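Why Wool Shrinks and Cotton Creases
Textiles for Young Readers, Part 2
By Lama Qaisi

Cloth is made of yarn, and yarn is made of fibers. A fiber is a very thin strand, usually thinner than a hair from your head. What the cloth does when you wash it, fold it or pull it depends mostly on the fiber.

Wool fibers come from sheep. Under a microscope, each one is covered in tiny scales that overlap like roof shingles. The scales all point the same way, toward the tip. When wool is wet and gets rubbed, the fibers slide past each other. They slide easily in one direction and catch in the other. After a while they are locked together and cannot slide back. The cloth becomes smaller and thicker. This is called felting.

Felting is also done on purpose. Felt hats and felt slippers are made this way.

Cotton fibers come from the fluffy part around the seeds of the cotton plant. A cotton fiber has no scales. Dried out, it is flat and twisted, a little like a ribbon. The twists help the fibers grip each other when they are spun into yarn.

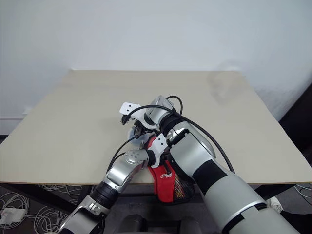

Cotton is made of cellulose, the same material that makes up much of a tree trunk. Cellulose is built from long chains of sugar units. A chain in cotton can have well over 1000 units in it. Neighboring chains are held to each other by weak links called hydrogen bonds.

Folding cotton bends the chains. Some of the weak links break and form again in new places, with the cloth still bent. The result is a crease. Water gets between the chains and loosens the links, so a damp shirt is easier to iron flat than a dry one.

Cotton cloth can shrink too, but for a different reason. Yarn is stretched while it is woven or knitted. In the first wash the yarn relaxes and goes back toward its shorter length. Most of this happens once.

Try it: cut two squares of cloth, one wool and one cotton, and draw around each on paper. Ask an adult to help you wash both in warm, soapy water, rubbing them well. Leave them flat for 48 hours. Put each square back on its outline and measure the gap on every side with a ruler.

Words to know
Cellulose: the material in plant cell walls.
Felting: the locking together of wool fibers.
Yarn: fibers twisted into a long thread.

Part 3, on dyes, follows in April.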